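Print this article | E-mail this article

Clakham laundry service sets aside money for hand-held grippers

27 March 2022

CLAKHAM - A textile care and reuse service in Clakham plans to spend most of this year's equipment budget on hand-held gripper tools with cameras, and will put off buying a robot arm until the recordings from those tools have been reviewed.

The plan was approved in February. It covers the main sorting site in Clakham and the smaller branch in Mimville, where donated clothing and household fabrics are checked, folded and packed for resale.

Under the plan, the service will buy 12 gripper tools. Ten of them will go into daily use and two will be kept as spares. The order was placed with Hồ, a supplier that also provides the mounts, charging trays and replacement finger pads. Delivery will be split between the two sites.

Workers will use the grippers to pick up, turn and fold garments by hand while a camera on the tool records the work. The recordings are meant to be used later to train a robot arm to do some of the same handling. The service's written plan says buying the arm first would have tied up money in a machine with nothing to learn from.

A price for the arm has not been settled. The plan lists two sizes and notes that the larger one would require a new floor mount and an electrical upgrade at the Clakham site. The smaller one could be bolted to an existing bench but has a shorter reach.

Knitwear was chosen as the first category. It makes up a large share of what comes in during the winter, and it is slow to sort. Ribbed pieces stretch when lifted by one edge, and thick folds are hard to grip without catching the layer underneath. The first target is 100 recorded sessions on knits, followed by woven shirts and then towels. 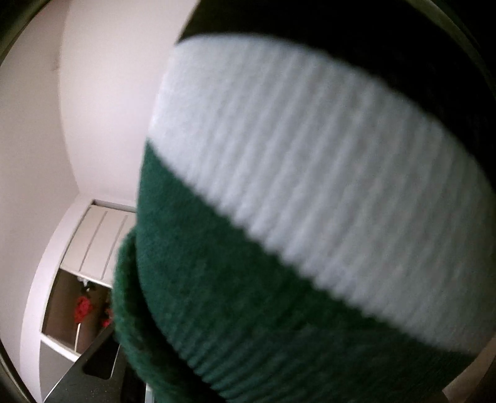 A ribbed knit in black, white and dark green, recorded at close range by the camera on a hand-held gripper.

Storage turned out to be a larger item than expected in the first draft of the budget. The final version includes drives for both sites, a second copy of all recordings kept in Tresitville, and a yearly line for replacing worn finger pads. Staff hours for labeling the recordings are budgeted separately from the equipment.

A short trial with two loaned grippers was held before the order was placed. It produced 157 recordings. Those with heavy blur or poor light will be kept but marked, so that they can be left out of training if needed. The trial also led to a request for better lamps over the folding tables, which was added to the plan.

Training for workers will take some 10 hours per person and will be done during regular shifts. Use of the grippers will be optional for the first month at each site.

The decision on the robot arm is to be made after the knitwear sessions are complete. If the recordings are judged good enough, the service will ask for bids on both arm sizes. Money left over from the gripper order will be carried forward to that purchase.

Print this article | E-mail this article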